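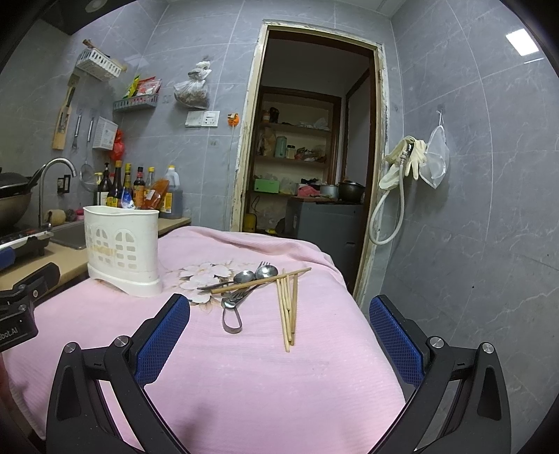

Eating alone after a long time of not eating alone: a thread

Home Threads Topics Saved Sign in

6 min read

1/ I moved into my own place in February after eight years of sharing a house with four other people. I want to write down what changed about how I eat, mostly for my own use. Some of you asked.

2/ The shared house was on the Balside end of town. We had a rota for cooking. Everyone cooked one night, and the other two nights were leftovers or toast. I cooked for five, so I learned to cook for five. That is the amount of food my hands know how to make.

3/ The first week alone I made a pot of lentil soup and ate it for six days. I like lentil soup. I didn't like it on day six.

4/ Cutting a recipe down is harder than doubling it. Rice and pasta are fine. Anything with one egg or half a can of something is a problem. I now own a lot of half cans, moved into jars, in the door of the fridge.

5/ Label the jars. Coconut milk and cream look the same after a couple of days.

6/ The freezer in this apartment is one drawer. I asked my landlord, Gediminas Sepp, if I could put a small chest freezer in the hallway. He said yes if it didn't block the meter. It blocked the meter. So, one drawer.

7/ How I use the drawer now: bread on the left, sliced before freezing. Soup in flat bags, stacked like files. Peas wherever they fit.

8/ Flat bags are the best thing I picked up from the old house. Sigita Strazds did it for all of us. You fill the bag halfway, press the air out, and lay it on a baking sheet until it's hard. After that it stands up on its own.

9/ Shopping. I used to do one big trip a week with someone's car. Now I walk to the Plustitz on the corner, usually at 8 in the evening when the bread is marked down. I buy two days of food. I spend more per item and throw out much less.

10/ I kept receipts for the first month to see which way cost more. Then I washed them in a coat pocket. I can't give you a number.

11/ Eating time is the part I didn't plan for. In the shared house dinner was at seven because somebody put it on the table at seven. Here I was having dinner at 9:30, or having cereal at five and then nothing, and sleeping badly both ways.

12/ I set an alarm for 6:40. It doesn't mean eat. It means go stand in the kitchen. Most evenings that's enough to get something started.

13/ I also stopped eating at the desk. I lasted three days the first time I tried, then gave up, then started again in spring. What helped was leaving the laptop charger at work, so the thing dies at dinnertime.

14/ Someone asked if I read at the table. Yes. Library books, never my own good ones, which I realize is the wrong way around. I'm careful with them.

15/ Rasmus Strazds told me to try the radio. I have it on the local station, low. They do a call-in hour about gardens. I don't have a garden. I know a lot about blight now.

16/ Things I cook on repeat, in case it's useful to anyone cooking for one:
– fried rice with whatever is in the jars
– one baked potato, done in the oven while I do something else
– eggs in tomato sauce, with the frozen bread
– noodles in broth with greens put in at the end

17/ Things I gave up on: roast chicken, lasagna, anything that starts with "soak overnight." I will make those again when there are people to feed.

18/ Which brings me to having people over. I left it for two months. I told myself the place wasn't ready. Liis Lukoševičius finally invited herself and brought a pan of dumplings, and we ate them out of the pan.

19/ After that I made it regular. Every second week, whoever is free, soup and bread. I make the five-person pot because it's the one I know how to make, and it all goes.

20/ Rules for soup night: come at seven, bring bread or nothing. No wine gifts, I don't drink it and the bottles pile up. Whoever leaves last takes the compost down.

21/ Ott Šimkus asked if he could bring a cake instead of bread. I said fine. He has brought the same plum cake every time. The recipe is from the back of a Fokska flour bag and he won't change anything in it, including the 100 grams of butter he says is too much.

22/ A few people replied to my earlier post saying that cooking for yourself is sad or a waste of effort. I felt that way for a while. I'd cook properly for others and eat crackers over the sink on my own nights. I don't have a cure for it. I started using a real bowl, and that was a small improvement.

23/ The bowl is from the thrift shop behind the station. I bought two of the same in case one breaks.

24/ Do I miss the house? I miss somebody else cooking on a night when I come in tired. I miss Sigita's beet thing. I don't miss the argument over who finished the butter, and I was usually the one who had finished it.

25/ What I'd tell someone moving out on their own: keep eggs, onions, and one kind of noodle in the house. Find out when your shop marks down the bread. Ask people over before you feel ready for it.

26/ Also buy a smaller pot. I was using the big one for everything until summer, and it takes up to 40 minutes to boil on this stove if I fill it.

27/ Reply to a question: yes, the soup bags leak sometimes. Double-bag anything with tomato.

28/ Another one: the beet thing is grated cooked beets, garlic, sour cream, and walnuts. Sigita says prunes too. I leave them out. Next soup night I'm making it with the bread, and I'll post amounts once I've written them down.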